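Valve assembly cell at Jatville – what happens to the bench hours?
Forum: Plant Automation > Cell Design

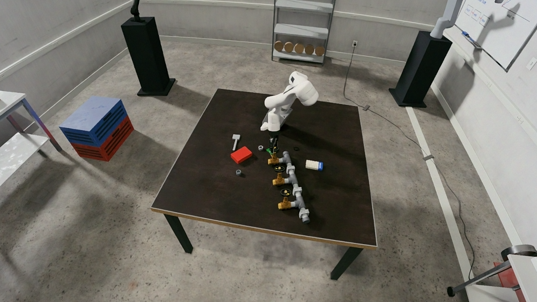 Simulated layout, three-valve manifold, arm at the far valve.

gmciver
Pimell want to move manifold build at Jatville onto one arm from Tuesday's shift plan onward. Current bench rate is 7 manifolds an hour with two fitters. The Zultener quote says 10. Fitters would go to leak test and rework. Has anyone run brass valves on tees this way?

torque_spec
Yes, at Gillies. We got 97 good out of the first 152. Most rejects were cross-threaded at the branch. A fitter feels that in half a turn. The arm needs a torque curve and somebody to set the limits.

benchhand
"Would go to rework" is doing a lot of work there. Our two ended up clearing faults all day on the same pay grade. Ask for the new job descriptions in writing before March.

torque_spec
Disagree. Ours got the technician rate after training, and the wrist complaints dropped off.

benchhand
Your site, maybe. Ours didn't.

kelpie44
Layout question. The handwheels are already on in the render. Can you fit them after the valve body is tight? The gripper fingers look very close to the far one.

gmciver
Possibly. I'll ask for a run with bare stems. Grades aren't settled – I've put it to the plant manager and have no answer yet.

Gavin McIver
Jatville maintenance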